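Subject: Re: [ward-watch] Giris poll numbers
From: Zadent list member
To: ward-watch

On Thursday a list member wrote:

> The Giris campaign put out a poll this morning. They have Ríos
> down by 20 with the mayoral vote still weeks off, and the local
> site is already calling the race settled. Sample of 433 likely
> voters. I think we can stop arguing about who runs the transit
> board and start asking what the new mayor does with it.

I would hold off on that. I read the PDF twice, and I still can't tell who was called or how.

Start with the sample. 433 people is fine for a city the size of Zadent if they were picked well. The release says "likely voters" and never says what makes a voter likely. Did they ask people if they planned to vote? Did they pull names from the rolls? Those give you very different crowds, and in a city election with low turnout the difference can swallow most of a lead.

Then there's who paid. The campaign paid. A campaign that gets a bad poll puts it in a drawer, so what we see are the good ones. I said the same thing when Ríos put out a poll in the spring, and I was told then that I was being a Giris supporter, so I look forward to hearing which side I'm on this time.

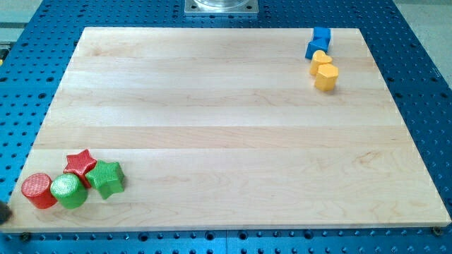

What the last vote showed

The only hard count we have is the Cirevura annexation question, and it passed by 887 votes. Every poll before that one had it winning easily. The east side precincts came in late and nearly sank it. Those are the same precincts where Ríos has been knocking on doors since summer, and I don't see them broken out anywhere in this new release.

What I would want to see

The full list of questions, in the order they were asked. If the tax question came before the mayor question, I'd throw the whole thing out.

The split between landlines and cell phones.

The raw numbers before weighting. A page of percentages with no raw counts is a press release.

Something on Cirevura itself. There are 4,000 new voters out there who have never voted in a Zadent city race, so any "past voter" screen would drop every one of them unless it was adjusted. Maybe it was. The PDF doesn't say.

I'm not claiming Ríos is ahead. Giris may well be up, and a lead of half that size wouldn't shock me. But the story on the local site is the release with a new headline on it, and I don't see a sign that the writer asked for any of the above.

If anybody has the crosstabs, please send them to the list and not just to me. And can we keep the transit board thread under its own subject line? I lost two replies in there last week.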